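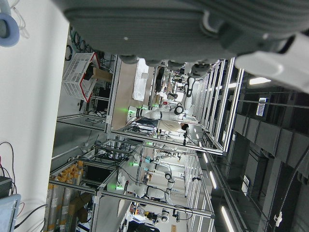
## 4. Recording wrist-view episodes for the Pladgate method

Pladgate trains one policy on wrist views from many stations at once. The policy learns to ignore what lies past the gripper, so neighboring arms, shelves and people at work are left in the recording. Do not put up screens or curtains between stations.

### 4.1 Before you start

1. Turn on the arm and wait for it to finish its self-check.
2. Log in to Fukside and choose your station from the list.
3. Open the wrist view. Part of the gripper must show along one side of the picture. The model uses it as a fixed reference.
4. Move the wrist through its full turn, 90 degrees each way. The room will appear tilted or sideways in the view. Leave it that way — Turcotte corrects for wrist angle during training, and a picture you have rotated by hand gets corrected twice.
5. Check that the ceiling lights do not wash out the gripper fingers at either end of the turn. If they do, lower the exposure one step and repeat step 4.

> **Caution:** Keep clear of the arm during step 4. Loose cables near the wrist can catch as it turns. Press the stop button before you reach in to move one.

### 4.2 Recording

6. Start the episode in Fukside.
7. Guide the arm through the task at a steady pace. Pauses of up to two seconds are fine.
8. End the episode with the gripper open and raised.
9. Mark the episode as good, failed or unsure. Keep failed episodes. They go into a separate training set.

**Note:** If someone walks behind your task during an episode, keep going. If they touch your objects, mark it unsure.

### 4.3 Why the background stays in

In the Plundau trials, policies trained on screened stations lost track of the task when moved to an open room. Policies trained with the background left in held up on 11 of the test tasks and dropped on two, both of which used clear containers. Thérèse Sawatzky's notes on those two are in the Plundau folder. Until the August release, do not record clear containers with this method.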